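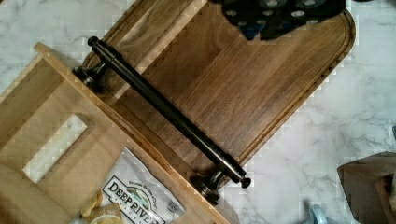 Cutting board on a marble countertop.

Drivers wanted for the Standoleck Domina owner study

Standoleck is looking for people who drive a compact or midsize car every day to take part in a road study of the new Domina sedan. The study runs through September and is based at our Indthorpe service center. Participants keep their own car at home for the period and use a Domina in its place for commuting, errands and family trips.

We have 358 places. Preference goes to households with one or two cars and no connection to a car dealer.

What you would do

You pick up the car at Indthorpe and get a short walkthrough of the controls. You then drive it as you would drive your own. We ask for at least 800 miles over the month, with no more than 1000. Highway and town driving both count. Every week you fill in an online form covering fuel use, seat comfort, cabin noise, trunk space and anything that rattled, stuck or failed to work. At the end there is an interview at the service center, which takes an hour.

The cars carry a logger that records speed, braking, gear selection and outside temperature. It does not record sound inside the cabin. Location is stored by county only.

Who can apply

You must be 25 or older, have held a full license for at least five years, and have no at-fault accidents in the last three. You need off-street parking for the car overnight. One other adult in the household may drive it if they meet the same conditions and are named on the form. Ride-share and delivery work is not allowed in the study cars. Pets may travel in the rear seat with the cover supplied.

What we pay

Each household receives $200 after the final interview, plus a fuel card for the study period. Insurance and roadside assistance are covered by Standoleck. Parking tickets, tolls and traffic fines are yours.

Drivers who report on the Perić automatic transmission will be asked a few extra questions about shifting on hills and in slow traffic. Tell us on the form if your usual route includes a steep grade.

How to apply

Fill in the application form on the Standoleck owner research page or pick up a paper copy at the Indthorpe parts counter. Have your license and current insurance card with you. Applications close August 28, 2020. We will reply by email to everyone who applies, and pickup times are set once your license check has cleared.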